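Let the Small Clinic Close Its Door at Noon

By Hala Kabbaj, 2 September 2020

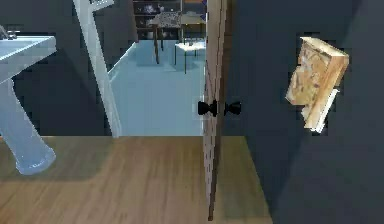 A pedestal sink against a dark gray wall (computer rendering).

In Olesholm, where I have lived for eleven years now, we have one animal clinic. It is on the road to Cludville, between the tire shop and a field, and its full name is Hegazy Animal Clinic, but everybody says only Hegazy. If your dog eats a sock, you go to Hegazy. If your goat has a bad foot, you also go to Hegazy, and you wait in the same room as the sock.

In February the clinic put a paper on the door. It said that from the next month the clinic would close every day from noon until two, and that in those hours no person would pick up the telephone except for emergencies. The reaction in our town was bigger than I expected. People wrote long messages on the town page. One man said he had been a client since his first cat and that he felt insulted. A woman I know and like wrote that a doctor who closes for lunch does not love animals.

I want to defend the paper on the door. I have waited to write this until the anger became a little smaller, and also my own cat was ill in the summer and I did not want to look like I was asking for favors.

First I should say what I know, and it is not so much. I am a bookkeeper. I do not work for the clinic and I never did. But I have done the books for two other practices, one of them in Dallinine, where I lived before, and a person who does the books sees things which the client does not see. I saw the hours. On paper the practice in Dallinine was open from eight to six. In the real life the first person came at seven to feed the animals that stayed overnight, and the last one left when the last surgery patient could stand up. The two hours in the middle of the day, when the waiting room looked quiet, were when the operations were done, and the blood results were read, and the calls were made to the families. Nobody in that building sat with a sandwich for two hours. I think many of my neighbors imagine the sandwich.

When the door is open at noon, the surgery is still going on, only now somebody has to leave it again and again. A client comes for flea drops. Another one wants to ask if the puppy is too fat. These are good questions and they deserve an answer, but the technician who answers is the same technician who was counting the breaths of a sleeping dog. I do not want my dog to be the sleeping one.

There is an argument against me which I take seriously. It goes like this: a clinic that is alone in its area has a special duty. If there were 3 clinics in Olesholm, then one could close at noon and one in the evening, and the market would arrange it. But there is only one, and the next is in Cludville, which takes 80 minutes if you drive there and back and nothing is wrong with the bridge. So the only clinic, people say, belongs a little bit to everybody, like the well in a village.

I grew up in a place with a real village well, and I can say that the well had rules. There were hours for the animals and hours for the houses. My grandmother complained about these rules every day of her life and she also obeyed them, since she remembered a summer before the rules, when the strong families took water all day and in the evening there was only mud. A thing that everybody needs must be protected from everybody. I do not know a nicer way to write it.

Our town has 3,407 residents by the sign at the entrance, and it seems to me that the number of animals is higher, although the sign does not mention them. The clinic has two doctors. The older one could have retired already. The younger one came from far away, as I did, and is still paying for her studies. If she decides that this life is too hard, she will not write a complaint on the town page. She will find a job in a bigger city, with a shift that ends, and we will all drive to Cludville with a cat crying on the back seat.

I have heard that the work has always been hard and that the old doctor never closed at noon in 30 years. It is true that he did not. It is also true that when he started, most people here had a dog in the yard who saw the doctor once for rabies and once at the end. Now we bring our dogs for teeth, for allergies, for skin, for nerves. I do it too. My cat takes a pill for her thyroid every morning and has her blood tested regularly, and when I was a child I did not know that a cat possessed a thyroid. We ask for much more medicine than our parents asked for, and we are right to ask, but then we can not also demand that the day of the doctor stays the same as before.

About this year I will say only a little. Since the spring we wait in the cars, and they come out to take the animal from our hands, and they go back in. I counted nothing, I only watched them from my car in July, walking over the hot parking lot with my cat, then with a beagle, then with a box that had a hen inside. Every visit has become longer. The paper on the door was written before all this, and some people now say it should be taken down because the situation is special. To me the opposite seems logical. If the two hours were needed in a normal winter, they are needed more now.

What could the clinic do better? Some things, I think. The paper was too short. It had four lines and no greeting, and in a small town a paper without a greeting is read like a slap. They could have written what happens in those hours, with simple words: at this time we operate, please do not ring unless it is urgent. They could also say more clearly what is urgent. I asked for this at the desk and the answer was kind, but it was only in the air, and a frightened person at home does not remember what was said in the air. A list on the website would help. A dog that can not breathe well, a male cat that tries to urinate and nothing comes, a belly that is suddenly big and hard – these people must ring the bell and not feel ashamed. I worry more about the shy client who stays at home until two than about the loud one who writes on the town page.

And the prices. I know that a part of the anger is really about the prices, and noon is only the place where it came out. A visit went up by 10 dollars in the same month, and to do both things together was not wise. I would have advised them to separate it. But I have seen what the gloves cost, and the gas for the anesthesia, and the repair of an X-ray machine that is older than the person who uses it, and I can not tell you that the 10 dollars went to somebody's holiday.

There is one more thing, and it is more difficult for me to explain in English. When we say that a doctor who loves animals would not close, we take her love and we use it as a tool against her. We would not say this to the man in the tire shop. He closes on the first day of hunting season and he puts a drawing of a duck on the door, and we all laugh and come back the next day. He is allowed to like tires and to have a life. I do not see why the person who stitches our dogs should be allowed less.

My cat is fine now. I picked up her new pills last week, at a quarter past two. There were five cars before me, and I had brought a book.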